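4.2 House rules for hand-held collection

I came into this project thinking the rules would be the boring part. Then Assunta Longo and I sat down with the first 2000 cloth-handling episodes from the Drudach set, and we couldn't agree on which ones to keep! So we wrote our own rules, 13 of them, and I'll go through the ones that caused the most arguing.

Rule 3 is about grip. Both controllers stay in the hands for the whole episode, and the operator pinches the cloth without putting either one down (Figure 5). Tracking markers face up. If fabric slides over a marker, we flag the episode – even when the fold comes out fine. 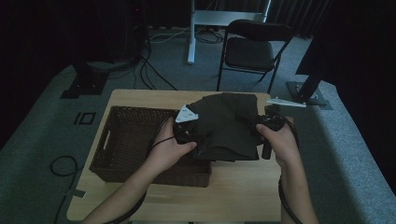
Figure 5. Garment handling over a woven basket, with a controller in each hand and a tracking marker standing clear of the cloth.

Cables were the other big fight. Tudor Onu wanted every cable taped down before a session, and I thought that was overkill for a small room. We settled on a softer version: cables from the controllers must run back along the forearms or off the table, never across the work, and the operator checks them between episodes. The Stiltent guidelines we started from skip this completely, so we added it in July as Rule 5.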